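Skumer two-finger gripper vs. the Nerus – a month of toy strawberries

Short version: good gripper, annoying software, buy it if you mostly pick small soft-looking stuff out of bins.
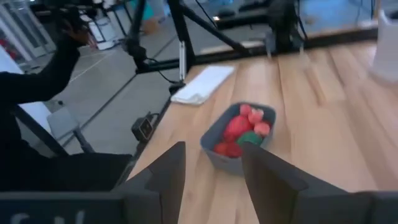 Why I switched

Had the Nerus on this arm for most of a year. Fine for blocks and boxes. Bad at anything round. Toy fruit especially – it would pinch the top, the thing would roll, and you'd get a nice recording of a gripper closing on air. Zuzana Říha in our group had the Skumer on her bench already and kept telling me to just try it, so in April I did.

Mounting

Four bolts, one cable. Bolt pattern matched our wrist plate, no adapter. The cable exits on the wrong side for us and I had to reroute it twice before it stopped catching at full wrist rotation. Manual says nothing about this. Manual says very little about anything tbh.

Wrist camera bracket is included, which I liked. Bracket is stiff, doesn't drift. With the Nerus I was re-doing the camera calibration every few days, with this one I did it once and then again only after Grigore Pană bumped the arm into the rail.

Fingers

Big flat plates. I thought they'd be way too wide for picking out of a small bin and for the first couple days they were. You come straight down and the plate lands on a neighbor. Fix was to rotate the wrist so the fingers go in along the gap instead of across it. After that, much better. Still bad in the corners, sloped bin walls push the finger inward and you loose some opening.

They do fill up a lot of the wrist view. If your policy or your operator depends on the wrist cam for the last inch, think about that. Ours got used to it.

Numbers

Same arm, same gray bin, same toy food, same person driving for both.

Skumer: 197 tries, 194 lifted and placed.
Nerus: 197 tries, 76 lifted and placed on the first go. Yes that low. Round fruit is just its worst case, with boxes it would be a lot closer.

Total on the Skumer so far is 1088 cycles. No slop in the fingers that I can feel. Pads have gone a bit shiny.

Software

This is where it loses points. The driver comes through Plirkix and you have to use their launcher, which wants to own the whole terminal and resets the speed limit every time it starts. Every time. I wrote a script that sets it back. Force setting is a slider from 1 to 10 with no units, so good luck putting that in a methods section. Closing is smooth though, and the position feedback is quick enough that we use it to tell a grasp from a miss.

Crashed on me twice, both times after unplugging the controller wtihout stopping the driver first. So don't do that.

What about the Ghorbani

People ask. I only had it for an afternoon. Softer fingers, really gentle, slow to open. Liked it for the squishy pieces – wouldn't want to sit through a long session with it. Also the pads collect lint like crazy, and we wipe with cloth, so that was a pain.

Good: camera bracket, grip on round things, solid build
Bad: launcher, cable exit, unitless force slider, wide plates in corners

Four out of five. Would be a half more if somebody fixed the speed limit thing. I'm keeping it on the arm and the Nerus is going back to the block stacking table.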